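Rerby open day, hand demo: notes and questions
Robot hands and grippers > Visits and shows

torque_ledger
Feb 18, 2026

Went to the Rerby open day. Main item was the Nornix cell, run by Ermira Ristić, with Slavica Kadrić taking questions. The task was small household objects on a wooden top: approach, pick, lift, set down. According to the handout they logged 673 attempts in January, and the policy shown was trained on those.
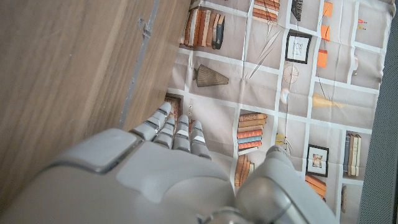
Cycle time was slow, 47 seconds on the one I timed, with a long pause before the fingers closed. Kadrić put the pause down to the planner re-checking the grasp. She would not give a success rate.

pelton_b

Did they say whether the 673 were all attempts or only the ones they kept? If failures were dropped the number means very little.

torque_ledger

All attempts, by the handout. I asked the same and Ristić confirmed it. No split by object.

Duvine_user

I was in the later group and did not see a pause like that. Ours closed almost straight away and let go of the object twice. I would take the pause.

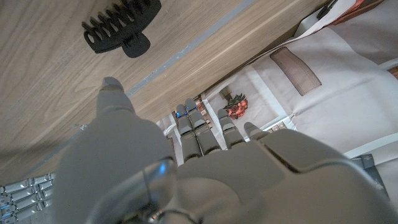 Nornix hand over the worktop, claw clip near the top.

pelton_b

A claw clip is a poor test piece in my view. Flat on the wood there is very little height to get a fingertip under. Fails tell you about the fingertip and nothing about the policy.

Duvine_user

Disagree. Flat items are what people leave on tables. If it only works on mugs I have no use for it. We run a Shehu two-finger unit at work and it deals with flat parts well enough with thin jaws.

pelton_b

With thin jaws, yes. You changed the fingertip, so you are making my point.

torque_ledger

Can we keep to the visit. On the pause: Kadrić mentioned a setting for how many grasp candidates get checked. It was at 7 for my group. If they lowered it for the later one, that would fit both accounts.

Duvine_user

Possible. Nobody told us what it was set to. I will email Ristić and ask for the setting and the per-object figures.

hollin76

Was there any word on force sensing in the thumb? The handout I was sent stops at page 2.

torque_ledger

Not in the talk. My copy has the same pages as yours.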